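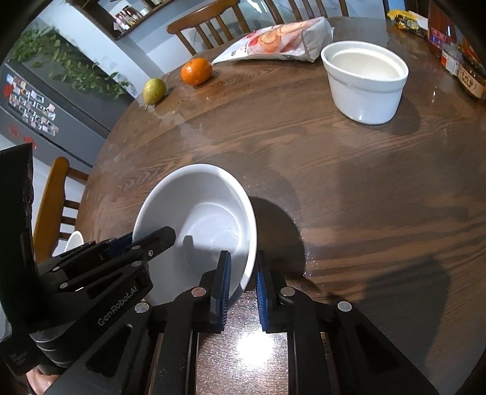

We use cookies to improve your visit. Accept | Settings

cusia_rb: Glossy round dining table, dark wood. Placemats or bare? Bowls go straight on ours and my sister winces audibly.

donniem: Bare. It's a table, let it work.

wjtak: Placemats. I've refinished 2 — never again.

donniem: So you'd cover the nice wood to protect the nice wood.

wjtak: Yes, Donnie. Like pants.

cusia_rb: Felt dots under the bowls, then. Ordered 200 on Monday.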